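Chapter 3
Charging Portable Equipment: Voltage, Current and Negotiation

After working through this chapter, the reader should be able to:
state the relation between voltage, current and power in a charging circuit;
describe how a charger and a device agree on a voltage;
explain why a battery accepts less power as it fills;
estimate the losses in a cable and in a voltage converter;
read the output table printed on a charger.

3.1 Introduction

A portable device contains a battery, a charging circuit and a connector. The external charger supplies direct current at a fixed voltage, and the charging circuit inside the device converts that supply into whatever the battery needs at a given moment. The two parts are often confused in everyday speech. The block that plugs into the wall is called a charger, but in engineering terms it is a power supply. The part that controls the charge is in the device itself.

This distinction matters for nearly everything that follows. A power supply rated for a high output does not force that output into a device. The device draws what its own circuit allows, up to the limit the supply has announced. A laptop supply connected to a small pair of earphones will deliver a few watts at most.

Chapter 2 introduced power as the product of voltage and current. A supply that delivers 3 amperes at 5 volts provides 15 watts. The same current at 20 volts provides 60 watts. Since heating in the cable depends on current alone, raising the voltage is the preferred way to move more power through a thin conductor. The same reasoning is applied on a much larger scale in transmission lines.

3.2 Fixed and negotiated supplies

Early supplies for portable equipment had one output voltage and a connector chosen by the manufacturer. A household with several devices owned several supplies, and a wrong pairing could damage the equipment. The adoption of a common connector removed the mechanical part of the problem. The electrical part was handled by negotiation.

In a negotiated supply, the output begins at a safe low voltage. The supply then sends a list of the combinations of voltage and current it can provide. The device selects one and sends a request, the supply accepts it, and the output moves to the new level. The exchange is completed in a fraction of a second. If either side does not take part, the output stays at the low voltage and charging continues slowly.
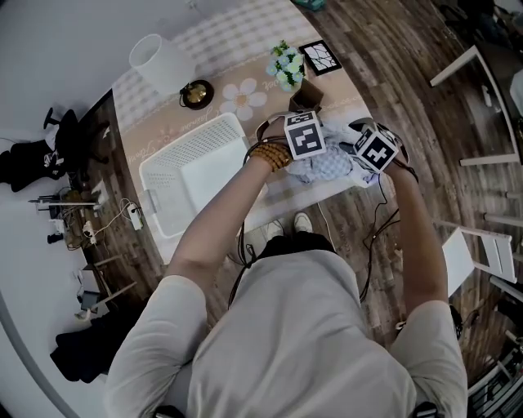

The cable is a third party to this exchange. A cable intended for higher currents carries a small marker chip that reports its rating. Where the chip is absent, the supply limits the current it offers. A slow charge is therefore often a fault of the cable, and the supply is replaced without effect. In laboratory work, always test with a second cable before recording a supply as defective.

3.3 The charging curve

A lithium-ion cell is charged in two main stages. In the first, the current is held constant while the cell voltage rises. In the second, the voltage is held constant while the current falls. The change from one stage to the other depends on the cell chemistry, the temperature and the charging rate.

Figures for peak power describe only part of the first stage. In a bench exercise run by Hammad Rana and Iqra Naqvi, a Lumia tablet was charged from a low level on a Thursday morning with a meter in line. The power reached 27 watts early in the run and stayed near that level for a limited period. It then declined steadily, and the last part of the charge took nearly as long as everything before it. Students should plot their own readings in Exercise 3.4 and mark the point at which the decline begins.

3.4 Sharing power among ports

A supply with several ports has a total limit as well as a limit for each port. The two are printed separately and do not add up in a simple way. The Drustska desktop supply used in the exercises has a total limit of 195 watts. When a second device is connected, the supply recalculates the division and may briefly interrupt the first port while a new agreement is made. Some equipment reports this as a disconnection — a matter of importance if a storage drive is powered from the same unit.

Two methods of division are in common use. Static division assigns a fixed share according to which ports are occupied. Dynamic division measures the actual draw and moves unused capacity to the port that can use it. The second method makes better use of the total but renegotiates more often. Section 3.6 compares both on the same load.

3.5 Losses and heat

No conversion is complete. Part of the input power becomes heat in the supply, part in the cable and part in the charging circuit of the device. Cable loss is found from the square of the current multiplied by the resistance of the conductors, counted in both directions. At 3 amperes, a cable with a total resistance of 0.2 ohm loses 1.8 watts.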